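I've been wearing the Raltetti Gilbert for 33 days straight now, so I think I've earned the right to talk about it. It's a blue dial automatic on a steel bracelet, it costs $3,699, and I bought it with my own money after going back and forth on it since December.

A bit of background before I get going. My last daily watch was a Drodia diver, a big heavy thing that I loved and that my shirt cuffs hated. I wanted something thinner, dressier, still okay to get rained on. Audrey-Anne Grewal at Bonness (the little watch store I keep going back to) let me try the Gilbert next to two others that cost a good bit more, and I kept reaching for the Gilbert.
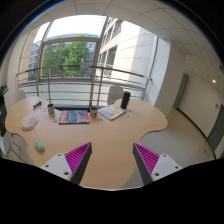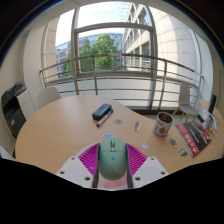

Does the Gilbert work on a small wrist?

It wears smaller than the spec sheet suggests, and the reason is the lugs. They're short and they turn down sharply, so the watch hugs the wrist and doesn't hang over the sides. My friend Wanting Kong has much slimmer wrists than I do and it looked great on her, maybe better than on me. If you're used to big sport watches it may feel tiny for the first couple of days.

OK, the dial. Raltetti calls the color "harbor" and I rolled my eyes at that, but it really is a lovely blue. Indoors it goes almost black. Step outside at noon and it lights up into this deep, inky shade with fine brushed lines running out from the center. The hour markers are applied, with polished tops and frosted sides, and they catch light even in a dim restaurant. I do wish they had skipped the date window. It sits between four and five, the date wheel is white, and on a blue dial that white square is the first thing I see every single time!

The hands are slim and pointed, with a tiny strip of lume down the middle. Very tiny. Reading the time at 3 a.m. is a guessing game, and coming from the Drodia, which glowed like a night light, I miss that a lot. Raltetti never sold this as a tool watch, so I can live with it.

Now the bracelet, where I have the most to say. The links are small and drape really nicely, the edges have been softened so nothing pinches, and it tapers enough to look elegant under a jacket. I have not lost one arm hair to it. The clasp is another story. It closes with a good click, but there are only 4 micro-adjustment holes and you need a pin tool to move between them. My wrist swells in hot weather (whose doesn't?) and at this price I expected to be able to let it out a touch with my fingers. Laurier Sutherland, who sized it for me at the store, told me that's the complaint he hears most about this model.

I also put it on a gray suede strap for a week and it looked like a completely different watch – softer, a bit more old-fashioned, really good with jeans. The lug width is a common one, so you've got plenty of straps to pick from. The bracelet has quick-release tabs, so swapping takes a minute and you won't scratch the lugs doing it.

Inside is an automatic with a 90-hour power reserve. I took it off after work one evening, left it on the dresser for three nights and it was still ticking when I picked it up again. Mine gains a few seconds a day if I leave it dial up overnight and pretty much holds steady if I rest it on the crown. Winding it by hand feels smooth, with a soft little purr to it, and the crown is big enough to grip. The rotor is quiet. I've owned pricier watches that sounded like a loose screw every time I waved at somebody.

The case back is clear, and the finishing is neat if not fancy: straight stripes on the rotor, some blued screws, nothing you'd pull out a loupe for. Marlene Friesen from my collectors' group thinks a solid back would have let them make it thinner still, and I'm inclined to agree with her.

Scratches so far: two hairlines on the clasp, one mystery nick on the polished edge of the case near the crown. The crystal is spotless, and I've banged it on a door frame at least twice.

Would I buy it again? I would, though I'd push a little harder on the price, or ask them to throw in the suede strap. If you need strong lume or you fiddle with your clasp all summer long, try it on for a good half hour before you hand over your card. The green dial version is due at Bonness in the next few weeks and I've already asked Audrey-Anne to call me when it lands.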